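12/12/2018 — towel set, pose tracking from the hand-held gripper

Picked up where Tài Vi left off with the Clironau replay tool. The tracker was losing its pose on approach, mostly over bare table. Went through the log for episode 300 and the feature count drops below the threshold well before the fingers reach the cloth. The table gives it almost nothing to hold on to, and the fingers are masked out, so what's left is the towel.

Changed two things:
- mask for the fingers redrawn tighter. The old one was from the previous mount and threw away good pixels along the inner faces.
- when visual features run low, the filter now leans on the IMU for up to 3 frames before it flags lost. It used to flag right away.
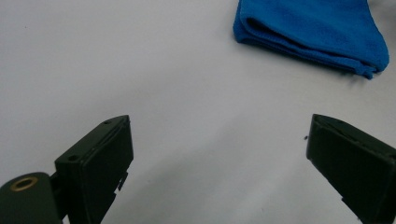
Reran the whole batch after that. Of 1891 episodes, 1470 now go through without a lost flag. Haven't split the rest by cause yet. A few I opened by hand looked like fast wrist turns, and the IMU bridge won't help much there.

Gripper width is still wrong at wide openings. Phong Nghiêm thinks the calibration was only done near closed and we're extrapolating. Sounds right to me — the error grows as the fingers spread. He has the Eseck script and will redo it over the full range.

Left to do:
- sort the failures by type
- merge the mask change once Phong's widths are in
- try a textured mat under the towel, same motions, and compare
- ask Tài whether replay can step backward, I kept having to restart it

Config is saved under towel_b. Don't use towel_a, it still has the old mask.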